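Water Retention of Reused Cotton Cloths
Project report, Textile Care module
Babak Rezaei
Supervisor: Glenys Eynon

1. Aim
The project tested whether cotton cloths hold less water after repeated washing with fabric softener. The cloths came from the linen store at Clerstead.

2. Method
Each cloth was dried, weighed, soaked in 1000 ml of tap water and hung for 45 seconds before it was weighed again. Washing used Emix powder at the dose printed on the packet. Half of the cloths also received softener. Weights were read to the nearest gram. The balance was checked against a 100 g mass every Wednesday.

Cloths were folded before storage. Folding was not controlled, and some creases remained at weighing.

Folded grey cloth on black (first picture); carpet (second); pale ring (third).
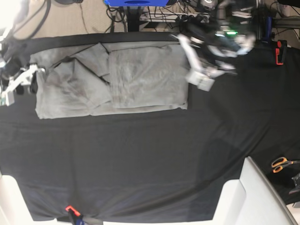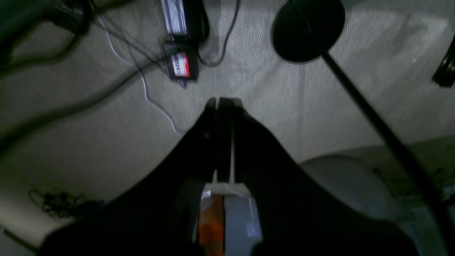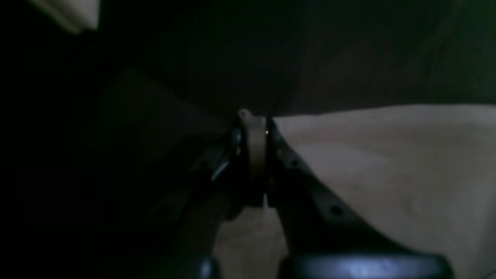
3. Results
Cloths washed without softener took up slightly more water at each stage. The total uptake for that group was 2931 g. The softener group was lower, but two readings were lost when the Roltimside balance failed, so the totals cannot be compared directly.

4. Sources of error
Hanging time was measured by hand. Room humidity was not recorded. Cloths from the edge of the line dripped faster in the draught from the door.

5. Further work
Repeat with a fixed spin cycle and a second brand of softener.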